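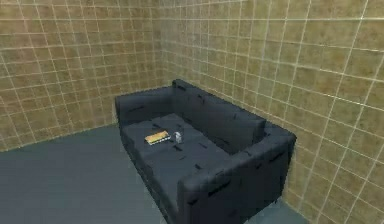 4.2 Where the sofa rooms trip us up

I'd been putting off the sofa rooms. Tables are easy: they're flat, they have clean edges, and if you ask the model to pick a spot for the gripper it will usually pick one you could live with. Sofas have arms and backs that get in the way, and when I started on this part of the work I had a hunch that most of what we'd been calling "bad grasps" in the Cemlow tests were really bad guesses about where the seat was.

So this section is about that hunch. The set-up is the same as in 4.1. Every room is built by Grasent, our scene generator, which puts up the walls and floor, drops in one large piece of furniture and then scatters small things on it. The planner, Stundlow, gets a single rendered view and an instruction in plain words, and has to give back a target point and a direction of approach. It doesn't get the depth map or the object list, and it doesn't get a second look. We ran it on 2,666 sofa rooms, and none of them had been used in training.

Figure 2 shows the sort of room I mean. It's a navy sofa in a tiled corner, and the two small things on the seat are a yellow-orange book lying flat at an angle and a little silver-white cylinder standing just to the right of it. I like this room (I've used it in more talks than I should have) as it has most of our troubles in one place. The near arm is huge from this viewpoint and fills a good bit of the view, while the things we care about are small and up towards the far end. The sofa is dark, so the difference in tone between the seat and the backrest is slight. And the two objects sit close together with only a short gap, so a target point that is slightly off can easily land on the wrong one.

We gave each room two instructions, one naming the object by kind or colour ("pick up the yellow book") and one naming it by where it was ("pick up the thing on the left"). Gemma Crabtree wrote the templates for the first lot and Jocelyn Perron for the second, and they did argue over what "left" ought to mean on a sofa that runs diagonally away from the viewer. Is it left as the viewer sees it, or left as somebody sitting down would have it? We settled on the viewer's left throughout. I still think Jocelyn had a point, and anybody reusing the templates should check that our choice suits them before they blame their planner.

For scoring, a target counts as a hit if it falls on the visible surface of the named object and the approach direction doesn't pass through any part of the furniture. The second half of that rule is what makes sofas hard. A target can be dead centre on the book and still fail, if the planned path comes in low through the backrest or one of the arms. In the earlier table rooms that hardly ever mattered, and I'll admit our first scoring script left the check out altogether. Nabil Sabbagh spotted it when he was porting the script to his own machine. All the results in this paper use the corrected script, including those in 4.1.

Now to what we found. Stundlow was better at finding the object than I'd feared. Bright things on dark seats, like that book, gave it very little bother, and it coped nicely with the fuzziness you get at the low resolution we render at. Small pale cylinders were harder. When it got one of those wrong, the point tended to drift on to the upholstery next to it, usually on the side facing the viewer, and it did this more often when there was a second object close by. I had expected the opposite, that a bright neighbour would pull the point towards itself, and I spent a fair while looking for a bug before I believed it.

The approach direction was the real weak spot. My hunch turned out half right. The planner does seem to know where the seat is, in the sense that its points almost always land on something sensible, but it doesn't make much use of the arms and back. Its favourite move is a shallow path from the viewer's side, which is a perfectly good habit for a table. With a near arm as tall and boxy as the one in Figure 2, a shallow path of that kind is asking for a bump.

To see whether this was a matter of seeing or of habit, we picked out 100 of the rooms where the target point was right and the approach was wrong, and had Grasent build each one again with the arms taken off the sofa. Nothing else was touched: same tiles, same floor, same light, same objects in the same places. If the planner had been responding to the arms at all, its chosen direction should have changed between the two versions. It mostly stayed put, and only 9 of the rebuilt rooms got a clearly different direction. Réjean MacDonald went through them by hand and couldn't find anything they had in common, so I wouldn't build a theory on them.

I read this as habit. Training on Fortin, the table set from our earlier work, is very heavy on flat tops and open sides, and a shallow approach would have been rewarded there again and again. The obvious fix is to put sofas into training, and we do that in section 5. But I was curious whether a cheaper trick would do, so we also tried adding a short phrase to the instruction, "from above", and leaving the planner as it was. This helped a good deal with the book-like objects. It helped less with upright ones — Stundlow would steepen the path, then shift the target down the side of the cylinder, which rather spoiled the good work.

A word on what these rooms can't tell us. The sofas are blocky, the cushions don't give when something presses on them, and the lighting is so even that there are hardly any shadows to help or mislead. The floor is plain too. Brock Dhillon has been asking me for softer seats since the beginning, and he's right that a book sinking a little into a cushion is a different job from a book on a stiff one. We haven't tested that. What we have tested is whether the planner takes account of the big shapes near its target, and for that purpose I'm happy enough with blocky.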